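Translating Poetry: Workshop Notes
Unit 8, Sound and the Short Line
Instructor: Lingyun Jia

Before class, please read pages 28 to 30 in the reader. These are the three winter poems by Imre Szilágyi, in the original and in the literal version. Do not read the published translation on page 221 yet. We will open it together in the second hour.

What a literal version gives you

A literal version gives the order of the words and their first meaning. It does not give the weight. In the poem "Werner" the second line has only four words, and three of them begin with the same consonant. In the literal version this disappears completely, and many students then believe that the line is plain. It is a loud line. Read the original aloud, also if you do not know the language, and mark with a pencil where your mouth closes.

Line length

English needs more small words (of, the, to) than the source. So the English line grows, and a short poem becomes a wide one. Some possible answers:

Drop the article where a native reader will accept it.
Move one word over the line break, but keep the last stressed word in its place.
Let one line be long and keep its neighbors short.

I prefer the third, but in my own draft of "Flultby" I used the first two and I am still not happy with the ending.

Names of places

Szilágyi keeps village names that the reader cannot find on a map. Please leave them as they are. A footnote in a poem is heavy, and a name can be only a sound.
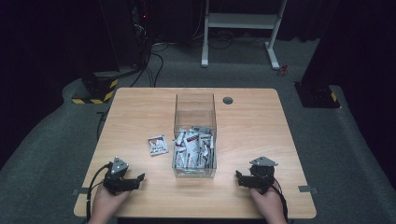
Rhyme is a separate problem. The source poems rhyme weakly, mostly on unstressed endings, and a full English rhyme would make them sound like songs for children. Try a half rhyme (stone / again) or repeat one vowel through the stanza — this is often enough.

Assignment for November

Translate one of the three poems in two ways. The first version must keep the number of lines. The second may break any rule, but add a short note, one paragraph, saying which rule you broke and where. Bring both on paper. We will read them aloud before we discuss them.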